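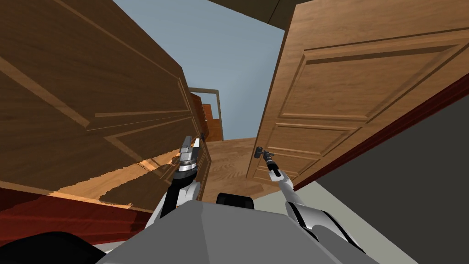 A Town Lends Its Walls

The Colcombe Print Biennial opened in March with a programme spread across 14 venues, among them the former Petersen seed warehouse, two chapels and the upper floor of the public library. Its theme, "Correspondence", was set by the curator Anathi Engelbrecht, who invited artists to respond to letters held in the town archive.

The result is a quieter exhibition than its predecessor. At the warehouse, Nobuhle Van Wyk presents 24 linocuts drawn from the papers of a Victorian shipping clerk. The prints are hung low and close together, and visitors are obliged to read them in sequence. Tapio Väisänen's etchings, shown at the library, take a single unsigned postcard as their subject and return to it in ever paler inks.

Less successful is the sound work by Vusumuzi Mahlangu, whose recorded readings are frequently lost beneath the footsteps of passing visitors. A smaller room would have served it well.

The Biennial is supported by the Gisudton Trust, which this year awarded grants of £3,000 to each of four artists under the age of thirty. Yareli Cuautle, one of the recipients, has used hers to produce a folded newspaper in an edition of 4,000, distributed free at the railway station. It contains replies to letters that were never answered, and copies have already travelled well beyond the county.

A selection of the prints will transfer to the Brileck Gallery when the Colcombe venues close. Admission to all sites is free, although booking is required for the chapels.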